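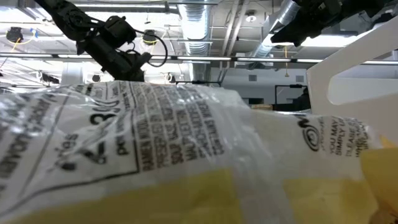

Figure 1. Clear packaging close up, with both arms behind it.

Keeping Two Arms Out of Each Other's Way: a small planner for bagged goods
Project report, October

What I set out to do

My project was the bit of software that sits between "I can see a bag" and "move the arms". I called it Monent (Flollell was already taken by the logging tool, and I'd run out of good names by then). It takes in the camera pictures, works out where the edges of a bag might be, and hands each arm a path that doesn't cross the other one's. I wrote nearly all of it in Python, with one slow part redone in C++ after Elsa Sundqvist watched it think for a while and very politely asked whether it had crashed.

I wanted to work on bags as I'd spent the whole of last year on boxes, and boxes had started to feel like cheating! A box has corners. A crinkly see-through bag has shine and folds, and print that bends with every crease, and my old edge finder loved all of it. It would happily draw a grasp point on a capital letter.

Finding the bag

My first go was plain edge detection with a threshold, which I tuned by hand for far too long. It treated the lettering on the plastic as if it were the outline of something. Figure 1 is a fair picture of the sort of view that upset it: big black characters turned sideways, smaller lines of text going this way and that, and bright highlights running over the top of everything.

What helped was giving up on the outline for a bit. I trained a small network to mark each pixel as bag or not bag, using 454 pictures I'd labelled myself in the evenings, and then cut those up and flipped them until I had 3,487 training patches. (Flipping them was Lanying Yin's idea. I'd been worried the backwards writing would confuse it, and it couldn't have cared less.) Once I had a mask, I took the upper edge, smoothed it, and looked along it for a ridge that a gripper could close on.

The mask still goes wrong when the bag fills most of the view. There's so little background left that the network gets nervous and leaves holes in the middle. I fill the holes in afterwards, which is a bit of a bodge, but it's a quick bodge.

Sharing the space

Each arm gets its own path, and then a checker steps through both paths together in 200 slices and asks how close the two arms come. If they get too close, the second arm waits. That's the whole rule. I tried a cleverer version where both arms bent their paths to make room, and in simulation they'd sometimes shuffle from side to side like two people meeting in a corridor, so I went back to waiting — it's slower, but I can explain it.

The cables caught me out. My model of the arm was all neat cylinders, and the real ones have a loop of cable sticking out by the wrist, so I added a fat invisible ball there and let the checker treat it as solid.

The wrist view gave me a different headache. When the wrist tips over, the whole room tips with it, windows, benches and all, and I had to turn every picture level using the joint angles before the mask made any sense. I had the sign of one angle backwards for two days.

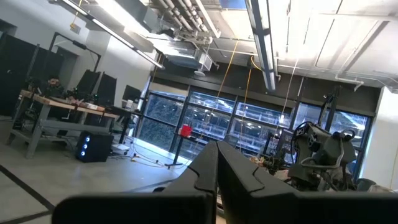 What I'd do next

I'd like the planner to start again half way through a move if the bag shifts. At the moment it looks once, makes up its mind and goes. I'd also swap my hand-made ball for a proper cable shape, and label a lot more pictures taken right up close, where the mask is weakest.

Lanying has asked for the path checker as a separate package, so I'm tidying that up first. The readme is still mostly a list of things to write in the readme.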